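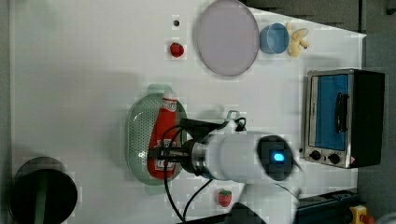 Report of a visit to the Pimodico showroom, Triltaler

Purpose of the visit

The Early Years Resources Service lends play equipment to 43 nurseries and childminding groups across the district. The home corner boxes are the most heavily borrowed part of the collection, and many of their contents are due for replacement before the autumn term. In May two officers of the Service attended the open day held by Pimodico at its premises in Triltaler, with the aim of comparing toy food, tableware and kitchen pieces at first hand. Earlier purchases had been made from catalogues, and several had proved too small, too brittle or too hard to clean.

The open day was held on a Tuesday. Doors opened at 11 and the officers remained for three hours. They were received by Bo-ram Hong, who manages the firm's dealings with schools and lending libraries, and who answered questions throughout with patience and in considerable detail.

The showroom

The showroom is on the ground floor, with level access from the street and a lift to the warehouse above. The warehouse holds 800 lines, of which only a part is on show at any time. Furniture stands near the entrance. Smaller items are laid out on tables further in, where visitors may pick them up. The officers considered this arrangement helpful. Weight, grip and finish are difficult to judge from a printed page, and staff in nurseries often comment that a piece which looks suitable turns out to be awkward for small hands.

Lighting was good and the aisles were wide enough for a pushchair. Prices were shown on a separate sheet handed out at the door. A number of entries on the sheet did not match the names on the shelves, and this caused some delay when the officers came to make their notes.

Toy food

Most of the morning was given to toy food. The present boxes contain a mixture of hard and soft pieces bought over many years, and settings have asked for a clearer balance between the two. Hard fruit wipes clean quickly and is preferred by groups which share a hall. Soft pieces are quieter and are liked in baby rooms, although they must be laundered and take up more space in the box.

The officers looked at soft pieces with particular care for the quality of the stitching. Embroidered details were preferred to printed ones, as the print on the Service's existing stock has largely worn away. A red plush ketchup bottle with a white cap was a good instance of the type. Its label carries the words "TOMATO KETCHUP" in dark stitched capitals, with an embroidered tomato underneath, and can be read easily by a child who is beginning to recognise words from home. Pieces with familiar lettering are regularly requested by settings for shop play as well as for the kitchen.

The officers asked whether soft pieces could be bought singly. Ms Hong confirmed that they could, subject to a minimum order across the whole account.

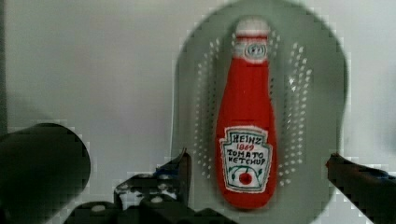

Tableware and cooking pieces

The Cotasska range of plates and bowls was examined next. It is sold in muted colours and comes in two weights. The heavier is steadier on a low table, but a full set would make the boxes difficult for one person to carry, and the officers favour the lighter version. Saucepans in the same range had well-fitted handles. The lids were a looser fit than the officers would wish.

The Su range is intended for younger children and has fewer, larger pieces. It was felt to be well made but rather limited for mixed-age groups.
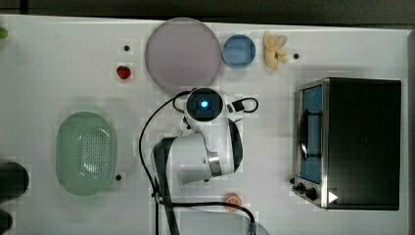
Storage and setting out remain the main difficulty reported by borrowers, who often have a single table on which to arrange a whole kitchen. The Service therefore intends to include a short guidance sheet with each box. It will recommend that dishes be grouped together within easy reach, much as the large round plate and the small blue dish are side by side on the white tabletop, and that a bulky piece such as a toaster oven be given one side of the table to itself. An oval colander takes up little room when set lengthwise, and may also hold loose fruit when play has finished.

Recommendations

It is recommended that the Service obtain a written quotation for the lighter Cotasska tableware, together with a selection of hard and soft toy food in equal parts. The saucepans should be left out of the first order until the lids have been tried in a setting. Washing instructions for all soft pieces should be requested in writing.

The Service records its thanks to Ms Hong and her colleagues. The price sheet and order forms are held at the resources office and may be consulted during opening hours.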